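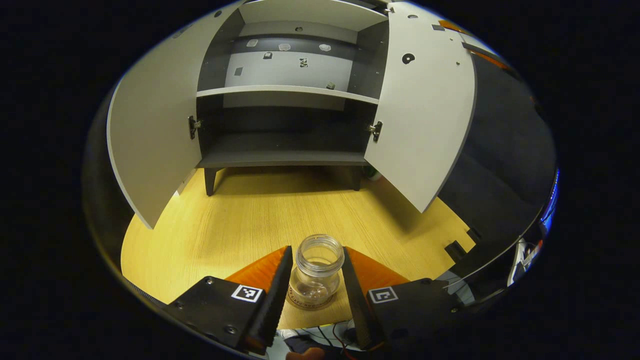

Glass jar held between the two fingers, small cabinet open behind it.

Ticket: Left marker drops out when the fingers close on glass
Product: Trakach hand-held gripper, orange pads
Opened: 08/01/2022
Status: Open, waiting on replacement pads

Hello again, and thank you for the quick reply to my last ticket (the one about the charging lead, all sorted now). This one is a bit longer, so please bear with me.

We are comparing two grippers this month, the Trakach and the Stundik, on the same small household jobs: pick up a jar, open a cabinet door, put the jar on a shelf, close the door again. I like the Trakach very much. It is lighter on the wrist and the orange pads give nicely on round things. The trouble is with the finger width reading. With the fingers open it is steady as can be, but once they close on the jar the left marker drops out every few seconds and the width jumps to zero.

I recorded 90 tries with the jar, and 16 of them had at least one dropout. The Stundik did the same 90 with none, although it also let go of the jar more often, so I would not call it the winner yet!

What I have tried so far:

Wiped both markers and the lens with a dry cloth. No change.

Turned the exposure down from automatic to a fixed setting, the one called "indoor 2" in the Manole recorder. It got a little better, I think. The log still shows gaps, mostly with the jar held low.

Swapped the jar for a plain cardboard tube of nearly the same size. 43 tries and not one dropout, which made me suspect glare off the glass.

Went back to firmware 72 from the current one. Same gaps, so I have put the current one back on.

Reply from Duden Support

Thank you for such a thorough write-up, it saves us both a lot of back and forth. Glare would have been my first guess too. Could you try the cabinet doors with nothing in the fingers, and send the width log from that? Please leave the exposure where it is now.

Update from customer

Done this afternoon, and I am sorry to say it muddies things a little.

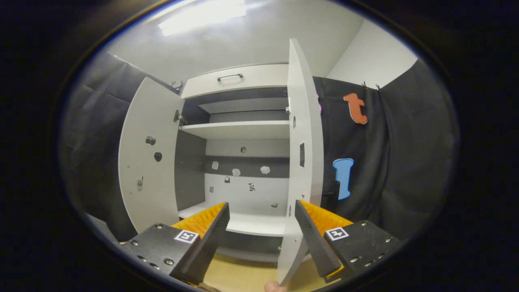

The left marker dropped out twice on the door run, with no glass anywhere near the fingers. Both times I was pulling quite hard, and the plate felt as if it gave a touch under my thumb. I went over the screws afterward and two on the left side took nearly a quarter turn - so perhaps I should have started there. I also noticed the left pad sits a hair higher than the right one when the fingers are squeezed all the way.

Log attached. I will repeat the jar tries with the screws snug once the new pads arrive, unless you would like them sooner with the old ones. Either is fine with me.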